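Folding the green shirt, and the rest of the drawer

Mar 4, 2020 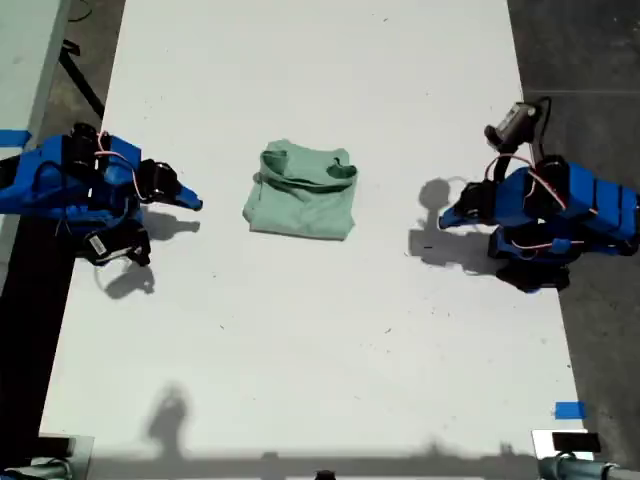 The green shirt, folded into a square. Still a bit rumpled on top.

I have been working through my clothes since January, one drawer at a time. I started with socks, moved on to sweaters, and left the shirts for last because there are too many of them and I don't like folding.

The way I used to do it was the way my mother did it. Lay the shirt face down, bring the sleeves in, fold it in half, put it on the pile. The pile went into the drawer and I wore whatever was on top until the wash came around again. There were shirts at the bottom that I hadn't put on in two years. One still had the spare button in its little plastic bag pinned to the label.

So now I fold into squares. I got the idea from Jarlath Conneely, who I used to share an apartment with and who worked for a while in the stockroom at Melia, the clothing store in Protstead. They folded everything to the same size there so it would sit straight on the shelf. He showed me once on a bed, very fast, and I had to ask him to do it again.

My version goes like this. Shirt face down on a flat surface, collar away from you. Smooth it out from the middle with your hands. Fold one side in to the center of the back and turn the sleeve down along the fold. Do the same on the other side. You should have a long strip. Bring the hem up to just below the collar, turn the whole thing over, and tuck it in until it is square or close to it.

The surface matters more than I expected. I did the first batch on the bed and they all came out crooked because the mattress gives. A table is much better. White is good too, as you can see right away when a sleeve has slipped out underneath.

The green shirt gave me the most trouble. The fabric is soft and it doesn't hold a crease, so the top puffs up again as soon as you let go. I have tried pressing it down with my forearm for a few seconds, and I have tried ironing it first. Ironing helps, but I am not going to iron a shirt in order to put it in a drawer. A slightly lumpy square is fine. It takes up the same space.

The stiffer shirts are easy. I have a gray one and a striped one from Ó Briain that practically fold themselves, and those stand up on their edge in the drawer the way they are supposed to. The soft ones lean. I put them between the stiff ones and that mostly works.

What I got rid of: the one with the spare button, which never fit in the shoulders, two white ones that had gone yellow at the collar, and a heavy check shirt that I liked but always found too hot. They went into a bag for the thrift store. I kept a faded blue one that should have gone in the bag as well - it's for painting in, whenever I get around to the hallway.

I also bought a box for the top shelf of the closet, a Bundia one with a lid, for summer things. It is a little too deep for the shelf and sticks out, so the closet door doesn't close all the way. I might swap it for the smaller size. The T-shirts are in there now and they are folded the old way, in half and in half again, and I am leaving them like that until it gets warm.

Pants are next. I hang most of mine, but there is a stack of jeans on the chair that needs to go somewhere, and the bottom drawer is free now that the sweaters have moved. If anybody has a good way to fold jeans so they don't end up with a line across the knee, leave a comment.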